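Workshop News: The Beto Arm Moves to Glassware

Members of the Hutapea shared workshop have completed the second stage of the Beto project, a small robot arm assembled from open plans and parts made on the premises. The arm is intended for simple bench chores. In August the group set aside blocks and bottle caps and began work with clear containers, long considered the harder test.

The control software, Plirkier, was written for solid colored objects. Clear walls let the bench pattern show through, and the arm must rely on rims and faint edges to find its target. The group has collected 300 practice runs to date — each one is reviewed before it is added to the training set. 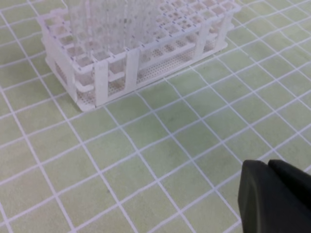 Clear test tubes in their white rack, with the Beto gripper at right.

The two-finger gripper is the third version fitted to the arm. Earlier fingers were printed too thin and bent under load. The present pair closes in steps of 4 percent, and the closing force may be set separately for each type of container. Sessions are limited to 25 minutes so that the motors may cool.

Work has since been extended to wider vessels. Cups standing near one another call for a careful approach, and the path planner now keeps a wider margin when it passes over a rim.

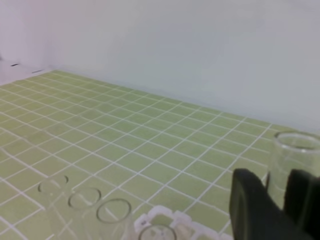 Stinarex wrote to ask whether a colored backlight might be simpler than more practice runs, having had good results with one on a bottle sorter at home. The suggestion has been added to the work list for the next stage. Members who wish to assist may sign up at the front desk; places are limited to 20.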